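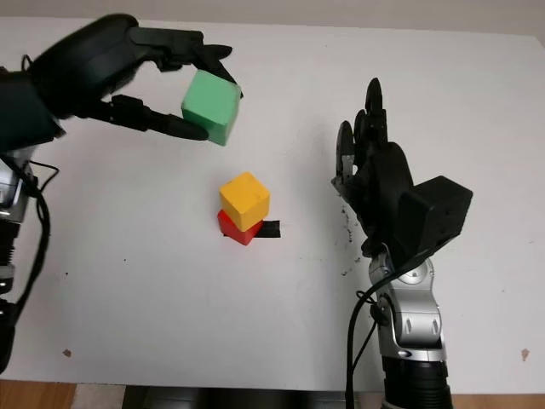
A green cube on its way towards the yellow and red ones, while the right hand waits its turn.

I'd been at Stekitz for all of ten minutes before I was told off. I had put my notebook down on the edge of a robot's table, the way you'd put it down on anyone's table, and Rocío Retamal picked it up, handed it back to me very politely and pointed at a laminated sheet by the door. Rule one: nothing goes on the table that isn't in the task. Fair enough!

I'd come to read that sheet, as it happens. Stekitz is a small workshop in Dretville where two-handed robots learn to do dull things with blocks, and it has a bit of a name among people in the trade for its house rules (they get passed around, photocopied, argued over). I've written about robots for years and I've seen plenty of big safety binders that have clearly never been opened. A single sheet that people really follow sounded much more fun.

Rocío wrote most of it. She used to run a packing line at Tuncer, where the machines lived behind fences and you simply didn't go in. Block stacking is a gentler business, but she says that's exactly when people get sloppy. "You see coloured cubes and your brain says toys," she told me. "Then you lean over to straighten one while an arm's on the move."

So rule two is about reaching in. You don't, not while either arm is live, and that includes the one that's doing nothing. I rather liked this one. A hand standing still with its palm open looks so harmless, almost friendly, and I'd have happily put my own fingers next to it. At Stekitz a still arm is treated as a moving arm until the power light is off and somebody has said "clear" out loud. If you're on the phone, you can't be the one who says it.

Then there's tape. I hadn't thought much about tape before this visit, but a little black strip stuck flat to the tabletop tells everyone where the stack belongs, and the rule is that you never peel it up and move it halfway through a run of trials. If the mark has to shift, you stop, write it in the log and start the count again. Rocío has binned a whole run of 600 trials over this. She winced telling me, and I winced too.

Cables get their own line on the sheet. They need enough slack for the wrist to turn all the way, and whoever starts the session moves each arm slowly through its full reach first and watches the loops as it goes. It takes five minutes. Everyone I spoke to admitted they'd skipped it at least once and then spent the afternoon fixing a connector.

Not everybody's a fan of the sheet, mind you. Dzifa Gbeho, who looks after testing at Flindel and has borrowed a good half of the rules for her own team, thinks the one about tables is too soft. It asks for a wipe-down at the end of the day, and she'd like one between tasks, with the marks and smudges noted if they won't come off. Her worry is that a robot working from camera pictures may start leaning on a stain as a landmark, and then you move it to a clean table and wonder why it's gone to pieces. Rocío's answer is that real kitchens and warehouses are grubby, so a few specks do no harm. They've been having this argument by email since October and I don't think either of them wants it to stop.

My own favourite is the last rule, added in biro at the bottom: if you drop a cube, log the drop. You don't quietly pop it back and carry on. I asked who'd written it and got two different names.

The sheet is on its second version now, and Rocío says there'll be a third once she and Dzifa have settled the wiping question. I've asked for a copy for the office fridge.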